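The Bassi Disclosure

One
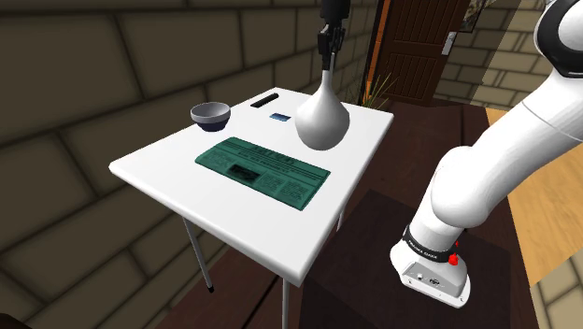 Two

The boxes from Kosstead came up in the goods lift at four, and by then both partners had gone home. There were 39 of them. She signed for them, wheeled them into the meeting room and shut the door.

She had been a solicitor for eleven weeks. The claim was simple on paper: Bassi had ordered cold-store doors from Lindenico, the doors had leaked, and Bassi wanted its money back. Lindenico said the doors were fine and the floor was wrong. Disclosure closed in November, with no more extensions.

She read until the heating went off. Most of it was invoices. In the thirtieth box was a maintenance log, 328 pages, kept by hand by somebody at the warehouse who pressed hard with the pen. On one page he had written: Seal on door 4 split again. Told office. Office says leave it.

The office was Bassi's own. Bassi was her client.

She read the line again and looked at the date. It was two months before the first complaint to Lindenico.

Three

She put a yellow slip on the page and wrote the number in her list, the same way she had written all the others. Then she rang the senior partner at home. A television was on behind him.

"It has to go over," she said.

"Of course it does," he said. "Is that all?"

She said it was — and went back for the next box.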